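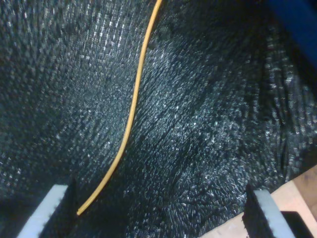
Wanted: two or three patient people to help me teach an arm to plug in network cables

Posted August 8, 2020

Hello! I'm Killian, and I've been building a robot arm setup called Brirex in the shared workshop at Kernisley since April. The idea is easy to say and a pain to do: pick up a network cable, find the right port on a little rack, push it in until it clicks, and let go without dragging everything else along. I've got as far as I can on my own (my evenings are full of half-clicked plugs) and I'd love some company.

What you'd be doing, mostly, is steering the arm by hand through the same job again and again while I save the runs, and then helping me sort the good ones from the bad. I'm at 300 saved runs and would like a lot more before the winter. There's also a bit of soldering, a bit of Python if you like that sort of thing, and a fair amount of untangling. Cables are horrible things to pick up when they're lying on something crinkly – they roll, they spring back, they hide behind each other – and I want people who find that interesting for longer than an hour!

You don't need a degree or any robot experience. I came to this from repairing sewing machines at Guérin, so I'm in no position to be fussy. Steady hands are nice, and so is being willing to say "that run was rubbish, bin it".

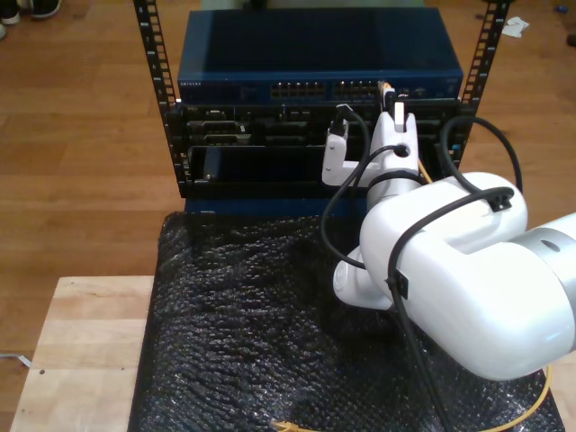
Do I have to bring my own kit?
Just a laptop if you fancy doing the coding side, and everything else is already at the workshop.

Sessions are 4 hours, usually in the evening, and I'd ask you to come to at least three so the practice isn't wasted. I can't pay a wage, sorry. I can cover your bus fare and feed you, and your name goes on the write-up if you want it there. All the parts so far have cost me £1,819, which my sister thinks is mad, so please treat the arm kindly and keep drinks on the other bench.

You'll need to be 18 or over and happy to sign the workshop's safety sheet. I'll show you the stop button before anything else. There are a few stairs up to the room, so get in touch first if that's awkward and I'll see if we can use the ground floor.

To join in, leave a note in pigeonhole 53 by the Kernisley front door, or message me on the Nilumska board (I'm on there as Killian Chevalier). Tell me which evenings suit you and the fiddliest thing you've ever mended. I answer everyone, though it can take me a few days.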